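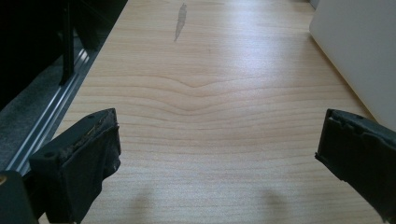

Chapter 6
Learning from Hands: Demonstration Data Without the Robot

Suppose you want a robot to put a cup back on a shelf. You could write out the motion yourself, one joint angle at a time, and after a long afternoon you would have a program that works for one cup and one shelf. Or you could pick up a cup and show the robot what you mean. Chapter 5 looked at the usual way of doing the showing, in which a person steers the real arm from a distance while the computer records. In this chapter we take the arm away and keep only the gripper.

It is a wonderfully simple idea. Build a gripper a person can hold, mount a camera on it so that the fingers are always in view, and then go and do ordinary tasks with it. The video gives us what the robot would see. The path of the tool through space gives us what the robot should do. Put the two together and you have training data, gathered at the speed of a human arm!

We will follow one study the whole way through, the Porlow tabletop study, led by Yabsira Gebretsadik. Her team recorded 1868 demonstrations with hand-held tools and trained a policy on them, then ran that policy on a fixed arm called Mersha, which had taken no part in the recording. I like this study for teaching because the write-up keeps its mistakes in. When something went wrong on a Monday morning, you can read what it was and what the team tried by lunch.

6.1 What the camera sees

Look first at the view from the tool. Two black fingers reach in from the bottom and the right, with an open gap between them, and past them lies a pale wooden surface with its grain running across. There is no cup and no block between the fingers. Students are often tempted to throw such moments out of a data set, and Section 6.4 will try to talk you out of it. The approach to an object is part of the skill, and so is the moment after letting go.

Now look at the pads on the inner sides of the fingers. The right one is torn, with jagged edges, and the left is frayed and has brownish flecks caught in it. Wear like this matters in two ways. It changes how the fingers grip, and it changes the pixels the policy learns from. A network trained only on clean, new pads may treat a ragged edge as something important. Gebretsadik's answer was to keep recordings from pads in every condition, and we will see what that did to the results.

Notice the light as well. The upper part of the wood is washed with glare, and each finger throws a soft gray shadow. Those shadows are useful. As a finger comes down toward a surface, it and its shadow draw closer together in the picture, and a policy can pick up on that cue with no depth sensor at all.

6.2 From video to motion

A video alone does not say where the tool was. To recover its path we track fixed features in the room from one video frame to the next, a method you met in Chapter 3. Plain surfaces make this hard. Wood grain helps a little — a bend in the grain or a scuff gives the tracker something to hold on to — but glare can wash out the detail, and a moving shadow can look like a feature that has shifted.

The Porlow team lost 292 recordings to tracking failures before they began using Nusard, a checking tool that flags sudden jumps in the path. We will build a small version of it in the lab.

Before you read on

Find a table near a window and move your hand slowly down toward it. Watch where the shadow meets your fingers. Then close one eye and do it again, and write down which cues you used to judge the distance. Keep your notes, as Exercise 2 asks for them.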